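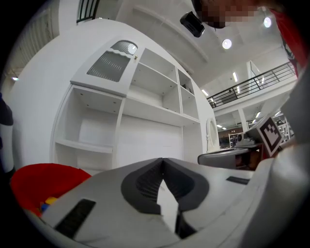 Elisa Lombardi wrote to me that a kit of this kind should be sold like a camera, with a price on the box and a shop where you can return it, and that everything else is a way to make you pay twice. I have thought about her sentence for many days, and I agree with the half of it.

The kit I speak about is the Kilness, from the firm Nastance. It is a hand-held gripper for recording manipulation work without a robot: you hold it, you pick things up and put them down, and the recordings go later to train an arm. One can buy the hardware, or one can take it as a service, where Nastance lends the grippers, receives your recordings and sends back a cleaned set. I used the service in October and the bought kit after that, so I can compare them a little.

First the object itself. It has a white body, smooth and matte, and two dark grey finger pads that meet in a narrow notch. I like these pads. They have a texture, and with small household things I trusted them from the first hour. The white body I like less. It is curved everywhere, so on a table it finds its own position and you must look for a place where it will rest. A flat side would cost nothing and would please everybody who works alone.

The second thing is what the makers call preparation of the room, for which the brochure has one page. I would give it ten. In our tests we worked with open shelves and small doors, because it is the kind of furniture which people have at home, and it is also the kind which makes the work slow. A small knob near the edge of a door asks for another hand position than a shelf at the height of the knee. If you change your grip on the handle between the two, your recording has a strange pause in the middle. The brochure does not speak of this. Viola Fabbri, who did most of our sessions, solved it by doing all the doors in the morning and all the shelves after lunch. It is a good solution, but she found it herself, and we paid for the week in which she was finding it.

Then there are the marker cubes. You get them with the kit, white with a black-and-white pattern, and you put them where the system can recognise them. I have read complaints that they are ugly. For me they are the most honest part of the kit: you see where they are, you move them with your hand, and when something goes wrong you know which thing to check first. My complaint is another one. The manual says to put a cube "on any stable surface", and then the next chapter assumes that it stays there for the whole day. In a furnished room people sit down, they move chairs, they need the table. The manual should say clearly that a cube which has been moved means a new calibration, and should say it on the first page.

Now the money. The kit with two grippers costs 4000 euros. The service costs 200 euros for each day of recording, with a minimum of 7 days. You can do the calculation yourself, and it is in favour of buying much earlier than the seller likes to tell. But the calculation leaves out the cleaning of the data, and here I must defend the service. When we did the cleaning ourselves, one hour of good recording cost us most of an afternoon at the computer. Liliana, our second pair of hands, said after the first afternoon that she would prefer to wash the floors of the whole building. With the service, the set came back in good order and with notes, and the notes were written by a person who had looked.

So why do I say that Elisa is right by half? Because of the contract. In the service contract, Nastance keeps the right to use your recordings "for the improvement of its products". A recording made by hand in a real room contains much more than a cupboard. It contains the ceiling, the objects on the counter, the colleague who leans in to see how it goes. The faces are blurred in the delivered set, and I have no complaint about how this is done. But the blurring happens at their side, after the upload. I asked if it could be done before, on my own machine, and the answer came in 30 days and said that it is "on the roadmap". For a laboratory this can be acceptable. For a person who wants to record in the home of his mother, it is not, and I would not advise it to him.

There is also the rival product, the Korkunetti, which many readers will ask me about. It is lighter, and the blurring runs locally. Its finger pads, in my hands, were too soft, and I dropped with it many things that the Kilness held. I would be happy to see the hand of the one and the software of the other, but I do not believe that these two firms speak together.

My advice is this. If you have one person with patience and another who can write a little code, buy the kit and refuse the service. If you have only the first person, take the service for the minimum period, read the paragraph on the recordings before you sign, and ask in writing that it be removed. Graziella Pagano asked, and they removed it for her in two days, without discussion. I had not asked, because I thought that a printed contract is a finished thing.

The new version of the kit should arrive after the summer. I have written to Nastance with three wishes: the flat side, the longer chapter on the room, and the local blurring. For the moment they have answered on the flat side only - they are studying it.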